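Workshop tips: good practice for cables around a robot arm

These are the rules we work to at Prellitz for small arms on a pegboard or hole-plate bench. Most of them cost a few screws and ten minutes.

1. Mark every cable
Put a coloured band on each cable before it goes on the board, and write the colour in the bench book. Green and blue are easy to tell apart on white cable. Avoid black on black.

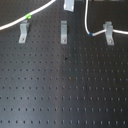
2. Fix the brackets first
Screw the brackets down, then lay the cable. A bracket that turns under finger pressure needs tightening or a new hole. Keep bends wide. If a cable has to turn a corner, give it a soft curve and hold it on the straight part after the bend.

3. Keep moving and fixed cables apart
Anything that travels with the gripper should have its own slack and its own route. Run the arm through its full reach at the slowest speed and watch the loops the whole way.
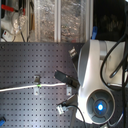 Stop at once if a loop catches on a hook, and move the hook before you think about shortening the loop. We log each snag on the Breleo sheet. Last year's sheets came to 89 entries, 11 of them from the same corner of one bench.

4. Look after connectors
Pull on the connector body — never on the cable. Check the place where the cable goes in, as wear shows there first.

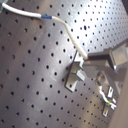 White cable with blue band, running to a black connector on the hole-plate bench.

5. Leave room at the plate
Set a stop height in the program so the fingers stay clear of the metal. Write it beside the program number (ours is 2064) and check it again after any bracket has been moved.

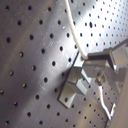 Wipe the plate with a dry cloth at the end of the job and pick up stray screws. Speed goes back to the normal setting, 255 on our controller, only when a second person has read through the list.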